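Hutwood Table Clearing – README
Student robotics club, data card for the second release

Hi, and thanks for downloading this! Hutwood is the set of tidying-up recordings our club made for the Hondbridge student challenge. The task in the challenge is simple to say and annoying to do: pick up small things from a table and put them where they belong. We wanted our own recordings to train on, so we made 417 of them and we're sharing the lot.

What's in the download

episodes/ has one folder per recording, with the video and the finger opening over time
labels.csv has one row per recording, with the object, the room and how it ended
splits/ has the train and test lists we used ourselves
notes.txt is my running diary, typos included

All of it was collected by hand with grippers we put together in the club, so there's no robot arm in any of the recordings. We filmed in 3 rooms. My favourite is the lecture hall, partly for the big dark table down the front and partly for the light coming in the windows, which our first model absolutely hated. It kept mistaking the shine on the tabletop for something it could grab.

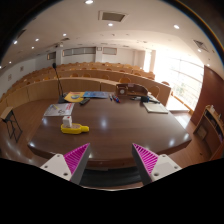 Small objects on top of other objects were the part I cared about most. Our August release only had things sitting flat, and a model trained on it would happily plough through anything stacked. So this time we went a bit wild with bottles on their sides, cubes, markers and whatever else had a colour you could spot from across the room. I'm still not happy with how few booklets and folders we picked up (flat paper is horrible to grip, try it), so please don't expect much there.

How we split it

The test list is fixed. If you want to compare scores with ours, leave it alone and shuffle only the training list. We trained for 500 passes with the Bastano settings file, which is in the main folder. I tried stopping at 200 and it was noticeably worse at letting go of things – it would hover over the bin and just hang on.

Known problems

Finger opening is missing from a handful of the early recordings. They're marked "partial" in labels.csv.
The colour balance jumps between rooms. We left it that way.
"Success" was judged by whoever was holding the gripper, so we were probably a little kind to ourselves.

Using it

Free for classes, clubs and hobby projects. If you build something with it, please tell us, we'd love to see it! Fixes to the labels are very welcome too, as long as they reach us by 31st October so they can go into the next version.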